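Zatstead Shared Kitchen
Minutes of the members' meeting
2023-12-18, 7:00 p.m., side room

Chair: Intan Ginting
Minutes: Shiuli Marikar

1. Previous minutes

The August minutes were approved with one correction. Under item 4, "cupboard key" should read "cupboard keys." Two were handed out.

2. Plates and the drying rack

Intan reported that the old mixed plates have gone to the thrift store. From now on the members' shelf will hold only the colored plates. Colors are not assigned to anyone. A suggestion to give each household its own color was discussed and dropped.

The low black rack stays in use. Plates go in upright, one to a slot, and are put away by the next person who uses the kitchen. Bowls are not to be stacked on top of the dividers.
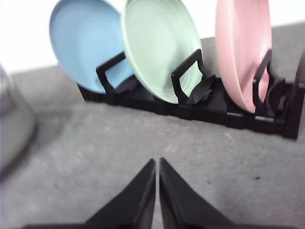

It was asked whether a second rack should be bought. Shiuli had a price of 39 dollars from Tshabalala for one of the same length. Several members felt one rack is enough if people empty it. No purchase for now. The matter can come back in the spring if the rack is still full every evening.

Dish soap is low. Intan will buy the large bottle and hand in the receipt.

3. Shelf and drawer labels

The labels on the upper shelf have come off again. Shiuli will redo them with the tape from the office drawer. The drawer by the door will be for lids and spoons only. Batteries, string and takeout menus found there have been moved to the box under the coat hooks, and anything still in the box at the next meeting will be thrown out.

4. Electric cooking pot

The pot is now available to all members and does not need to be booked. Agreed rules:

Keep the lid with the pot. It has been turning up in the drawer, on the windowsill and once in the fridge.
Let the pot cool before wiping it. Wipe the outside with a damp cloth only, and do not put the base in the sink.
Unplug it at the end of your turn.
Have a plate ready before you lift food out, so nothing is set down on the bare tabletop.

There was a short discussion about the Thursday supper. Last time the sweet potatoes were of very different sizes and the small ones were overdone. Intan asked whoever shops to choose ones of similar size, or to put the large ones in first. Agreed.

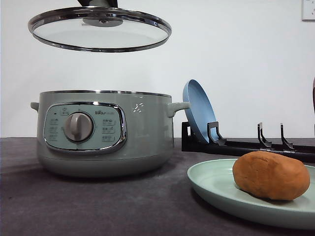
Can the pot be taken home over a weekend?
Only if it is written in the book by Friday noon, and it has to be back with its lid by Sunday evening.

5. Money

The kitchen account stands at 200 dollars after the Flutitz invoice for the tap repair was paid. Yearly dues remain at 20 dollars per household. Three households have not paid for this year. Shiuli will send a reminder.

6. Other business

The Tetell order for flour and rice goes in after the holidays. Add your amounts to the sheet on the door.

The window over the sink still sticks. Carried over.

The meeting closed at 8:10 p.m. The date of the next one will be posted on the door.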